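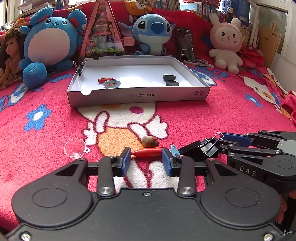 Red marker

Best way to get felt tip out of a cotton tablecloth?

My youngest got red marker all over our good cloth and I'd love to save it. We're in Valgate, hard water if that matters. Washed once at 30, still pink!

tanumley_knits
Oh, you've got a great chance with this! Dab with cold water and washing-up liquid, blot - don't rub - then soak overnight in oxygen bleach. I've rescued 12 napkins this way and I still get a thrill when the colour lifts. Keep it out of the dryer until it's gone.

Felten
Hairspray. Worked on my sofa.

hobbs_end
Try 100 ml white vinegar in the soak too, love the stuff!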